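3.2 Lire dans la pénombre : le bruit de l'image et la perception des contours

La question qui nous occupe dans cette section est simple à formuler et, à notre grand bonheur, bien moins simple à traiter : que retient un lecteur d'une image très sombre lorsqu'on lui demande, quelques minutes plus tard, d'en parler à quelqu'un qui ne l'a pas vue ? Les travaux sur la mémoire visuelle ont longtemps privilégié des images bien éclairées, aux objets nettement détachés du fond. Or une bonne partie de ce que nous regardons chaque jour (photographies prises le soir, captures de films, vues de synthèse peu éclairées) échappe à ce modèle. C'est ce terrain-là que nous avons voulu explorer, et il s'est révélé d'une richesse que nous n'attendions pas.

Le corpus Crichton, constitué pour cette étude, comprend 200 images, toutes de faible luminance moyenne. Elles ont été choisies par Wilma Tennant et Niall Innes selon deux critères : la présence d'au moins une grande masse sombre au premier plan, et celle d'une plage claire occupant une portion limitée de la surface. Aucune contrainte n'a été posée quant au sujet. On y trouve des intérieurs, des rues, des ateliers, des rendus informatiques, des lisières de forêt. Cette variété était voulue : nous souhaitions séparer ce qui relève de la distribution des valeurs de ce qui relève de la familiarité avec les choses représentées.

Les passations ont eu lieu en août, dans les locaux de Gradodbridge, dans une pièce aux volets fermés. Chaque participant voyait une image pendant 800 millisecondes, puis un écran gris uniforme, puis disposait de tout le temps voulu pour produire une description orale. Les descriptions étaient enregistrées, transcrites et segmentées en propositions à l'aide du protocole Fatex, que Brittany Paquette a adapté au français pour l'occasion. Cette adaptation mériterait un article à elle seule, tant le traitement des locutions spatiales (« au fond », « du côté de », « par-derrière ») diffère de ce que prévoyait la version d'origine. Nous renvoyons le lecteur à l'annexe B pour le détail du codage.

La consigne, volontairement brève, était la suivante : « Dites à quelqu'un qui n'a pas vu l'image ce qu'il y a dedans. » Les essais préliminaires avec une consigne plus longue avaient donné des descriptions appliquées, presque scolaires, où les participants cherchaient visiblement à couvrir toute la surface. La version courte libère la parole, et l'on obtient des récits d'une grande vivacité, pleins de reprises et de repentirs, qui constituent pour nous le matériau le plus précieux.

Pour les besoins de l'analyse, nous appelons « silhouette » toute région sombre dont l'intérieur n'offre presque aucun détail lisible et dont l'identification repose sur le seul contour. La figure 7 en montre un cas très marqué : la masse noire du bas se lit par son profil, alors que la plage claire, à gauche, attire le regard sans rien apprendre sur elle.

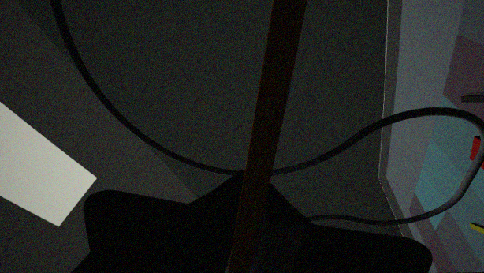
Figure 7. Rendu de synthèse peu éclairé, catégorie « silhouette dominante ». Silhouette noire au premier plan, surface gris-vert sombre à l'arrière, panneau clair à gauche.

Un premier résultat concerne l'ordre des mentions. Nous pensions que la zone la plus lumineuse serait nommée en premier, conformément à ce que suggère l'hypothèse classique de la saillance. Les transcriptions racontent autre chose. Dans la catégorie « silhouette dominante », les participants commencent le plus souvent par la masse sombre, même lorsqu'ils ne savent pas la nommer. Ils disent « une forme », « un gros truc noir », « quelque chose devant », et c'est seulement ensuite que vient la lumière, fréquemment introduite par une conjonction qui la subordonne : « avec du clair sur le côté ». La grammaire de ces phrases est passionnante ! La zone claire y joue le rôle de circonstance, tandis que l'obscurité occupe la place du sujet.

Un deuxième résultat touche au grain. Torquil Leckie avait proposé d'inclure dans le corpus un sous-ensemble d'images bruitées, en faisant l'hypothèse que le grain gênerait la perception des contours et appauvrirait les descriptions. Les contours sont en effet restitués avec moins d'assurance, ce dont témoigne la fréquence des modalisateurs (« on dirait », « peut-être », « une sorte de »). Mais les descriptions elles-mêmes s'allongent. Privés de certitude sur la forme, les participants se tournent vers l'ambiance, la matière supposée, l'heure de la journée, et parfois vers des souvenirs personnels. L'une des descriptions recueillies un vendredi en fin de séance passe sans transition d'une cour mal éclairée à la cave d'une grand-mère, avec une précision dans les odeurs que l'image ne pouvait évidemment pas fournir.

Nous avons été tentés, dans un premier temps, d'écarter ces digressions du codage. Euan Lennox a plaidé pour leur maintien, et les discussions qui ont suivi ont profondément modifié la structure de cet article. En les conservant comme une classe à part, nous avons pu constater qu'elles apparaissent presque toujours au même endroit du récit : après l'énoncé de la masse sombre et avant celui de l'arrière-plan. Elles occupent donc la place exacte où l'on attendrait l'identification de l'objet principal. La tentation est forte d'y voir un mécanisme de substitution, le souvenir venant remplir la case laissée vide par la perception. Nous restons prudents sur ce point, que notre dispositif ne permet pas de trancher, mais l'idée nous paraît féconde et nous espérons que d'autres équipes s'en empareront.

Les lignes longues et continues forment un troisième ensemble d'observations. Lorsqu'une barre, une branche ou un câble traverse une grande partie de l'image, les participants s'en servent volontiers comme d'un axe autour duquel distribuer le reste. Les expressions « de part et d'autre » et « de chaque côté » se concentrent dans ces descriptions-là. L'effet se maintient dans les rendus informatiques comme dans les photographies, ce qui nous encourage à le rattacher à la composition elle-même. Les courbes amples, en revanche, suscitent surtout des verbes : elles « passent », « tournent », « reviennent ». Une image fixe se met alors à bouger dans la bouche de celui qui la raconte, et l'écoute des enregistrements est à cet égard un vrai plaisir.

Il convient de signaler une limite. Le calibrage des écrans a été effectué avec une sonde Zillis au début de la campagne et n'a pas été répété avant la fin. Nous avons retiré de l'analyse 14 images dont la restitution des valeurs les plus basses différait trop d'un poste à l'autre. Leur exclusion ne modifie ni l'ordre des mentions ni la répartition des digressions, mais elle réduit l'effectif des images nocturnes d'extérieur, pour lesquelles nos conclusions doivent être lues avec réserve. Les comparaisons entre catégories présentées en 3.3 portent sur le corpus ainsi réduit.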